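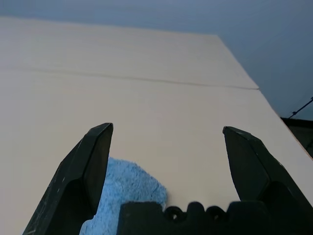
Une lectrice me demandait le mois dernier si on pouvait vraiment coudre des rideaux doublés sans atelier, sur la table où on mange. Oui ! Et comme la question revient sous toutes les formes, j'ai rassemblé ici mes réponses (je complète quand j'ai le temps, c'est-à-dire surtout en juillet).

Faut-il laver le tissu avant de couper ?
Pour le coton et le lin, toujours. J'ai cousu mes premiers rideaux de salon sans prélavage et ils ont perdu 11 cm au premier passage en machine... Ils flottaient au-dessus des plinthes comme un pantalon trop court. Depuis je lave à la température que j'utiliserai ensuite, je repasse encore un peu humide et je coupe le lendemain. Le velours, par contre, je le laisse tranquille.

Quelle largeur prévoir ?
Je prends la longueur de la tringle et je multiplie par deux pour un tissu léger, par un et demi pour un tissu lourd. Ma tringle fait 198 cm, donc presque quatre mètres de voile à plat, répartis sur deux panneaux. Ça paraît énorme quand on passe à la caisse, mais un rideau trop juste ressemble à un drap tendu.

Tu utilises quel tissu ?
En ce moment le Skokmont, un lin mélangé assez lourd que je commande chez Lepik. Il se froisse, je préfère prévenir, mais il tombe très bien. Pour la chambre j'ai choisi l'Ikau, plus fin, avec un petit côté granuleux que j'adore. Le coloris sable est plus jaune que sur leur site, alors demandez un échantillon !

Comment couper droit quand le tissu est plus grand que la table ?
C'est la partie que je déteste. Je tire un fil dans la trame d'un bord à l'autre, ça laisse une petite ligne bien nette, et je coupe dessus en faisant glisser le tissu au fur et à mesure. Le reste est posé sur une chaise pour que le poids ne tire pas. Si votre tissu refuse de lâcher son fil (ça arrive avec les mélanges), prenez une grande équerre et une craie.

Combien pour l'ourlet du bas ?
Je compte 13 cm, repliés deux fois. J'accroche les rideaux avec l'ourlet juste épinglé, je les laisse pendre deux ou trois jours, et seulement après je couds. Le lin s'allonge, parfois plus d'un côté que de l'autre, allez savoir.

La doublure, c'est obligatoire ?
Non, ma cuisine n'en a pas. Dans une chambre exposée à l'est je ne m'en passerais plus ! Coupez-la un peu plus courte que le rideau et laissez-la libre en bas, sinon tout gondole.

Ma machine saute des points, que faire ?
Changez l'aiguille avant de toucher aux réglages. Une 90 pour le lin, une 100 quand il y a plusieurs épaisseurs de ruban fronceur. Et ralentissez dans les coins, je dis ça pour moi aussi.

Quel budget pour une fenêtre ?
Pour ma grande fenêtre j'en ai eu pour 200 euros, doublure et ruban compris, hors tringle. La tringle vient de chez Skanport, elle tient bien mais les vis fournies ne valent rien dans du placo, prenez de vraies chevilles.

Tu couds sur commande ?
Non, désolée, mes propres ourlets attendent déjà. Par contre je réponds volontiers aux questions en commentaire, avec les mesures de la fenêtre si possible.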